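Ticket 834 -- Rinse tray at counter 2 draining slowly, backs up during service
Product: Clumemex recessed drip tray with plumbed waste
Site: Trịnh, front counter
Opened by: Liên Hầu
Assigned to: Vlasta Hrnčiar
Priority: Normal (raised from Low)
Status: Resolved, monitoring

Initial report

The drip tray at counter 2 has been slow to drain for the past few weeks. Water sits in the tray after a glass is rinsed and takes a couple of minutes to go down. During the morning rush it rises to the grate. It has not gone over the edge yet, but staff are now wiping the counter more often than they should have to. There is a sour smell in the cupboard below, worse at opening time.

Counter 1 has the same tray and drains normally.

Already tried by site: hot water, dish soap, lifting the grate and clearing the strainer by hand. No lasting change.

Reply 1 -- Vlasta Hrnčiar

Please do not use any caustic drain cleaner. The waste hose on this model is soft PVC and the seal at the tailpiece is not rated for it. If some has already gone down, tell me before anyone opens the trap.

I need the following:

1. Length of the waste hose from the tailpiece to the standpipe.
2. Whether the hose falls continuously, or dips and rises anywhere.
3. What goes into the tray besides water. Milk and syrup matter most.
4. Whether anything else shares the standpipe.
5. A photo of the tray and counter surface.

Reply 2 -- Liên Hầu

No drain cleaner used.

1. 600 mm, measured along the hose.
2. There is a dip. When the undercounter fridge was replaced in June the installer pushed the hose back to make room, and it now sits on top of the fridge housing before going over to the standpipe.
3. Mostly water. Milk from the steaming jugs gets poured in even though the sign says not to.
4. Yes, the Geneo water softener discharges to the same standpipe.
5. Counter photo attached to this reply. 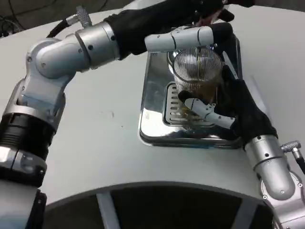

Step 1 -- Isolate the shared discharge

The softener regenerates on a timer. If its discharge overlaps with busy hours, the standpipe can fill and hold back the tray waste. Site was asked to put the Geneo unit in bypass for one full day and note any change.

Result: no change in drain time. Smell unchanged. Softener returned to service. Its timer was found set to 6:00 a.m., which is inside the opening routine, so it was moved to 2:00 a.m. as a precaution. This is not considered the cause.

Step 2 -- Timed drain test

Procedure: close the tailpiece with the rubber bung supplied in the spares bag, pour in one litre of cold water, pull the bung, and time until the strainer is clear.

Counter 1: 6 seconds.
Counter 2: 94 seconds on the first run, 101 seconds on the second.

The second run being slower points to water being held in the hose. A blocked strainer would normally give the same figure each time.

Step 3 -- Inspect the trap

Site removed the trap bowl over a bucket. Contents were grey, slightly greasy, with some coffee fines. The bowl was perhaps a third full of sediment. Cleaned with hot water and a bottle brush, O-ring inspected, refitted hand tight.

Counter 2 after cleaning: 71 seconds.

Better, but well outside the normal range. The trap was a contributing factor. Proceed to the hose.

Note for whoever reads this later: the O-ring goes in the groove on the bowl, flat side down. If it is fitted to the threaded collar it will seem to seal and then weep overnight. We have had that one on other tickets.

Step 4 -- Inspect the hose

Vlasta Hrnčiar attended on site after close.

Hose found lying flat across the fridge housing with a low point on the tailpiece side. The low section was full of standing water and the inner wall was coated with milk residue for most of its length. There was also a partial kink where the hose turned down to the standpipe -- not enough to stop flow, but enough to slow it and let solids settle upstream.

The hose was removed and cut open. The coating was soft and came away with a fingernail. This accounts for the smell.

Step 5 -- Replace and re-route

New hose fitted, Fistura smooth-bore, cut to suit. Two saddle clips screwed to the rear panel of the cupboard so that the hose stays above the fridge housing and falls the whole way. The kink was replaced with a swept elbow at the standpipe.

The fridge had to come forward 20 mm to clear the lower clip. The door still opens fully. Ventilation gap at the rear is now larger than before, so there is no issue with the fridge maker's clearance.

Counter 2 after re-route: 7 seconds, repeated three times with the same result.

Left running with the cupboard open for half an hour. All joints dry to a paper towel.

Reply 3 -- Liên Hầu

Drained fine all through this morning. Smell is mostly gone, I wiped the cupboard out with bicarb and left the door open at lunch. Can you confirm how often we should be doing the trap? The card inside the door has faded and I can't read the number.

Also, is it OK to pour the ice from the cold drinks in there? Two of the staff do it at close.

Reply 4 -- Vlasta Hrnčiar

Trap bowl: every six weeks at your volume. If milk keeps going in, every three. I will send a replacement card for the door.

Ice is fine in small amounts. Put it on the grate and let it melt. Do not lift the grate and tip it straight over the strainer, as it packs into the tailpiece and the next rinse has nowhere to go.

Milk should go to the prep sink, which has the larger waste.

Root cause

Waste hose displaced during fridge replacement, leaving a low point and a partial kink. Residue built up in the held water. Sediment in the trap made it worse.

Parts used

Waste hose, Fistura smooth-bore, 1
Swept elbow, 1
Saddle clip with screws, 2

Follow-up

Site to repeat the timed drain test at the next trap clean and post the figure here. If it is over 15 seconds, reopen this ticket and do not start a new one. Counter 1 hose to be checked on the same visit -- the fridge on that side is due for replacement as well, and the installer should be told to leave the clips alone.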